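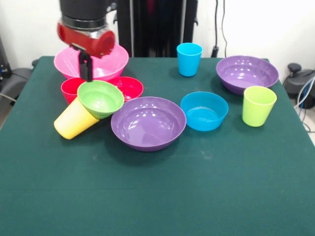
5. Setting up the table and running the first bowl and cup sort

This section assumes the arm is mounted and the Nanero controller starts without a fault light. If it doesn't, go back to section 4. Allow an evening for the whole section the first time through.

5.1 Covering the table

1. Clear the table and wipe it down. Grit under the cloth will show up later as bad height readings.
2. Lay the green cloth so it hangs over both sides. Pull it toward you from the front and smooth it with your forearm.
3. Clamp the cloth underneath the table. Don't use clamps on the top surface within reach of the arm.
4. Go over the cloth with a lint roller. A few specks left behind do no harm.

Note: Any matte cloth will work as long as its colour is well away from your dishes. The Tedcombe build uses a dark green felt-like cloth. A lime green cup still reads properly against it, but a dark green one won't.

5.2 Setting the table height

1. Switch the arm to Jog at the controller.
2. Close the gripper and bring it down over the centre of the table at the slowest speed.
3. Stop when the fingertips just touch the cloth. A strip of paper should drag but still pull free.
4. Press Set Z.
5. Raise the arm to 390 mm and press Set Park.
6. Repeat the paper check near each corner. If any corner differs by more than 2 mm, shim the table legs and start again from step 2.

Caution: Keep one hand on the stop button whenever the arm is in Jog. The wrist can swing sideways when it passes close to the base, and it does so without slowing down.

5.3 Placing the dishes

Use light plastic bowls and cups. Glass and ceramic are too heavy for the stock fingers and will chip if dropped on the table edge.

1. Put the large bowls down first, opening up.
2. Stand the cups where the arm can come straight down on them. Keep everything a hand's width in from the edges of the table.
3. For a first run, leave a gap between all pieces.
4. Once the first run is clean, build a small pile on one side. Tip a bowl onto another and lay a cup on its side against them.
5. Leave the front half of the table clear. Mustico uses it as the drop area unless you change the setting.

Note: Glossy bowls throw back the overhead lights, and Mustico may take a bright spot inside a bowl for a separate object. Turn off the light directly over the table, or lower Exposure one step at a time until the false marks disappear.

5.4 First run

1. Open Mustico and load the job called Collet.
2. Check that every dish has an outline on the screen. Click any missed dish to add it by hand.
3. Set Speed to 7 and Grip to 5.
4. Stand clear of the table and press Run.
5. Watch the first pick right through. The gripper should come down on the rim with one finger inside the bowl and one outside.
6. If the rim bends, lower Grip by one. If the bowl slips, raise it by one.

Caution: Don't reach in to straighten a dish while the job is running. Press Pause, wait for the arm to go back to park, then reach in. Pause doesn't cut power to the motors.

5.5 If something goes wrong

Arm stops above a tilted bowl: the rim angle is too steep for the gripper. Turn on Allow Wrist Tilt and run the job again.

Two nested bowls come up together: turn on Shake After Lift. Bowls that fit tightly may still need to be separated by hand.

Cup rolls away when touched: lower Approach Speed, or lay the cup with its side against a bowl.

Gripper pinches the cloth: table height is set too low. Repeat 5.2.

When you've finished, send the arm to park, switch off at the controller and then at the wall. Unclamp the cloth and roll it up for storage, as fold lines take a long time to drop out.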